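Masking the Other Arm Out of the Wrist Camera Depth Map

Last updated 2/4/18 by Abílio Calado

This page covers the self-filter in Zasitz, the small perception package we run ahead of the planner on the two-arm table cell. It assumes you have a working Akolgo planner install, calibrated wrist cameras and a fixed overview camera publishing to the same clock. If you have not calibrated yet, do the hand-eye page first. 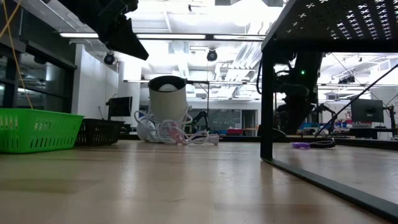
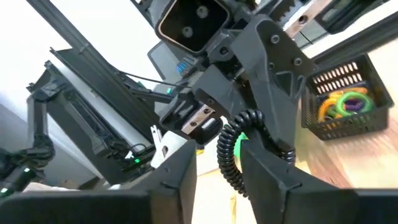

The planner takes in a point cloud and treats every point in it as something to avoid or something to pick. On a single arm this causes little trouble, as the arm's own links are removed by the stock filter. With a second arm working over the same table, the stock filter passes the neighbor's links straight through as obstacles. The wrist view is the worst case. Its own two fingers take up the bottom edge, and another gripper assembly fills most of the upper center, with a coiled cable hanging from it that appears in no URDF file. The basket of colored rings, which we want to keep, sits to the right of all that. A filter that simply drops everything above a fixed image row would lose useful table points along with the hardware, so the mask has to be computed from the joint states of both arms.

Step 1. Merge the two robot descriptions

Zasitz needs one tree with both arms in it. Put each arm under its own prefix, left_ and right_, and attach both to a common link named table. Do not attach one arm to the other's base. It works until someone moves a base and edits only one transform.

 zasitz merge left.urdf right.urdf --root table --out cell.urdf

Check the output with:

 zasitz tree cell.urdf

Every link should appear once. A link listed as "orphan" has a bad parent name, usually a missing prefix on the gripper.

Step 2. Add padding per link

Open filter.yaml. Padding is given in millimeters and is applied outward from the collision mesh.

 padding:
 default: 3
 right_gripper: 12
 left_gripper: 12

Keep the default small. Large padding on the forearm links removes table surface whenever the arm is low, and the plane fit in Akolgo starts to tilt. Grippers need more because the mesh leaves out screws, fittings and cable clips.

Step 3. Add cable volumes

Cables are the part most people skip. The self-filter knows nothing about a cable unless you give it a volume. For a coiled cable fixed at both ends, a capsule between the two attachment points is enough:

 volumes:
 - name: right_coil
 type: capsule
 from: right_carriage
 to: right_wrist
 radius: 70

The radius is also in millimeters. It looks too large and is meant to. The coil swings when the wrist turns, and the capsule has to contain the swing.

A cable lying on the table is a different matter. In the overview picture, the white cable looped around the cup is loose on the wood and belongs to no link. Leave it in the cloud. It is a workspace object and the segmentation stage should see it. If you try to mask it with a static volume, the mask will be wrong the first time the cable is moved.

Step 4. Mark fixed structure separately

Frames, legs and rails do not move, so they do not belong in the self-filter. Put them in static.yaml. These points are removed from the pick candidates but remain in the collision scene:

 static:
 - name: platform
 mesh: platform.stl
 frame: table
 keep_collision: true

If the mesh has a perforated panel, fill the holes before export. Our first mesh kept every cutout and loaded at 4000 triangles for the panel alone. The filled version behaves the same in planning and the filter no longer leaves stray points where light comes through.

Step 5. Set the time tolerance

The mask is rendered from joint states, and the depth frame has its own stamp. If the two disagree, the mask trails the arm and you get a thin crescent of points along the leading edge of each link.

 sync:
 max_skew_ms: 8
 interpolate: true

With interpolate on, Zasitz holds each depth frame until it has a joint state on both sides of the stamp. This adds one joint state period of delay. Turn it off only if both arms are stopped when you capture.

Wrist cameras show the problem more than the fixed camera does. The camera itself is moving, so a late transform shifts the table as well as the mask. Cap the wrist speed during capture if crescents remain after this step.

Step 6. Run it and check the residual

Clear the table of objects and start the filter in report mode:

 zasitz run --config filter.yaml --static static.yaml --report

Move both arms through the test path in the examples folder. The report prints a residual, the number of unmasked points more than 20 mm above the table plane. On our cell the first run gave 687 points per frame. After adding the cable capsule and correcting the gripper padding it stayed at 3.

If the residual is high, save one frame with --dump and color it by nearest link. The usual findings:

Points clustered near one gripper: padding too small, or the finger joint is not being published. Check that the finger position changes in the joint state topic.

Points in an arc beside a link: time skew. Return to Step 5.

Points spread evenly over the whole arm: the base transform is off. Recalibrate. Padding will hide this error and it will come back in the grasp poses.

Step 7. Connect to the planner

Point Akolgo at the filtered topic in place of the raw one:

 akolgo set scene.cloud /zasitz/filtered

The planner still needs the second arm as a collision body. The filter has removed its points, so the planner can no longer see it in the cloud. Set scene.robots to the merged file from Step 1 and confirm that both arms are drawn in the viewer before enabling motion.

 akolgo set scene.robots cell.urdf

Known issues

The Prallier depth driver restamps frames on reconnect. After a USB dropout, restart the filter as well as the driver.

Capsules are not drawn in the viewer in the February build. They are still applied. Use --dump to see them.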